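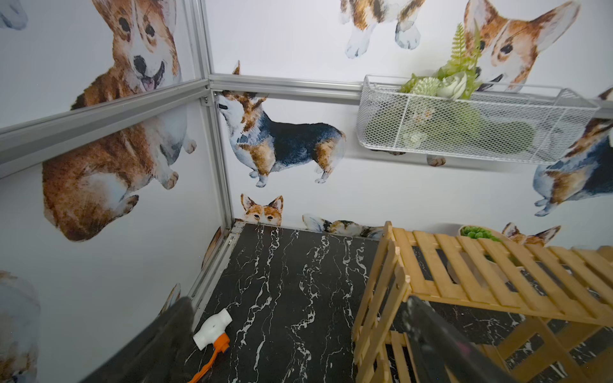
Corgi wall panels and marble-patterned floor.

Sestdale Animal Welfare Partnership
Progress report to the Shehata Fund
Thursday, October 23, 2025

1. Progress since May

The Partnership continued its low-cost veterinary program in Nultlow and the surrounding townships. During the period, 72 dogs received vaccinations and 33 were spayed or neutered. Appointments were offered on weekday evenings for the first time, and most were filled within a week of posting. The Munach clinic remained the main site for surgery. Two Saturday sessions were postponed when the contract veterinarian was unavailable, and both have been rescheduled.

2. Owner education

Staff delivered 16 classes on nutrition, leash handling and dental care. Attendance was uneven. The dental class drew few owners in its original form and has been merged with the general health class. Printed handouts are now issued in larger type at the request of older participants.

3. Budget

Spending is in line with the approved budget, except for medical supplies - the price of suture material rose over the summer. The Partnership requests permission to move unspent travel funds to this line. No change to the total award is sought.

4. Staffing

Ghizlane Zaki was appointed program manager and is now the contact for all reporting matters. The part-time intake position is still vacant and will be advertised again.

5. Next period

Priorities are to fill the intake position, clear the surgery waiting list at Munach and renew the transport agreement with the county. A revised schedule of clinic dates will be sent to the Fund separately.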